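Unit 6: Notes for the open day visit at the Drorura lab

These notes go with our visit to the Drorura robotics lab in Sandurport. Please read them before we leave and bring them with you on paper, as phones must stay in the lockers during the second part. The visit takes the place of the usual class in March, and attendance is recorded as normal.

1. Before the visit

The bus leaves from the back entrance of the Sesden building at 9 am. The lab is at the end of the tram line, so if you miss the bus you can still arrive before the first talk, but you will have to sign in by yourself at the front desk. Wear closed shoes. Long hair should be tied back, and scarves are better left on the bus.

You should already know these words from Unit 5: joint, link, wrist, flange, end effector, workspace. If you are not sure of the difference between a joint and a link, look again at the drawing in the Unit 5 handout. The people at the lab speak quickly and they will not stop to explain these.

2. Programme of the day

The open day has 3 parts. First there is a short talk in the seminar room about the history of the lab. Then we see the simulation demonstration, where a two-arm robot is shown on a large screen. After lunch we go to the workshop and see the real machines, but only from behind the yellow line.

For our course the second part is the most important, and the rest of this handout is mostly about it.

3. The simulation demonstration

The lab uses a simulator called Kanaujia. A task is tried there many times before anyone tries it on the hardware. The lab tells its visitors that a new task is normally run 300 times in Kanaujia, with the objects placed a little differently in each run. Only after this is it allowed on a real arm.

The task in the demonstration is handling small objects on a table with bowls. It looks very simple, and some students last year were disappointed by this. Please try to watch it with more patience. A person can take an apple out of a bowl without thinking about it. For the robot, each part of this movement is a separate problem: where the object is, from which side to come, how wide to open the fingers, when to close them, and how to lift without touching the rim.

Notice that the names "left arm" and "right arm" are given from the side of the robot. If the view is from the opposite side, the right arm is on the left of the screen. This causes mistakes in reports every year.

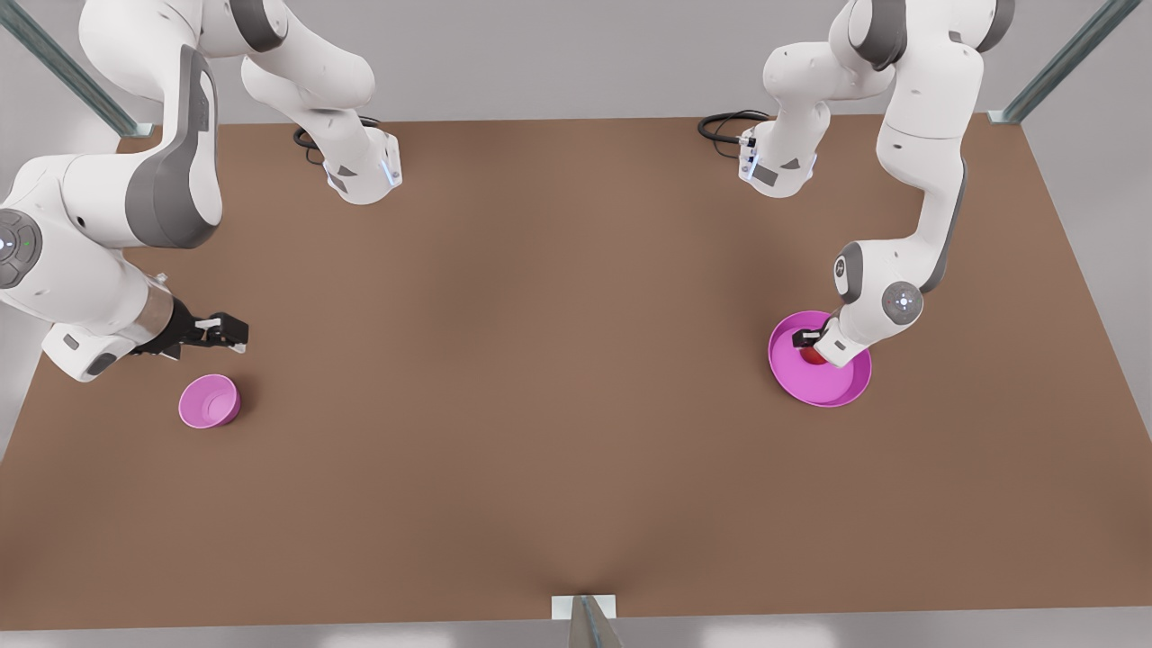
Two views from the simulator. In the first, the left arm reaches into the wide bowl; the second is a close view of an apple at the gripper.

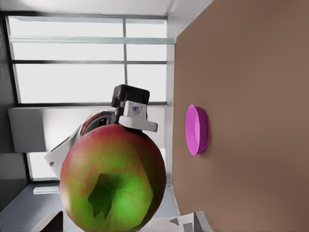
4. What to pay attention to

Approach. In the first view the gripper comes down into the wide bowl from above. Think about why a shallow bowl is easier to enter than a deep one like the small pink one, and what would change if the object was lying against the wall.

The waiting arm. The other gripper is over the table with its fingers open. When two arms share one workspace, the planner must know the position of both at all times, also of the one that has no object.

Surfaces. The apple has a flat-edged dark patch on its skin in the close view. A simulated object is made from a mesh and a texture, and these do not always look natural from near. Ask the guide if this makes any difference for the grasp. It is a good question and the answer is longer than you may expect.

Shadows. Both views have soft shadows on the tabletop. We will speak in class about whether a robot that learns from such pictures can be confused by the light in a real room.

5. Questions to the guide

There will be time for questions after the demonstration, roughly 6 minutes for our group. Prepare one question each and write it here before the visit. Questions about salaries and jobs can be asked at lunch.

6. Report

Write 2 pages about one thing you observed in the demonstration. Describe first what you saw, and only then what you think about it. Keep these in separate paragraphs. Use the correct words for the parts of the arm, and say each time which arm you mean.

You may compare the simulator with the real machines from the workshop, but this is optional. Drawings by hand are welcome. Reports are handed in on paper at the start of the next class, in the tray beside the door.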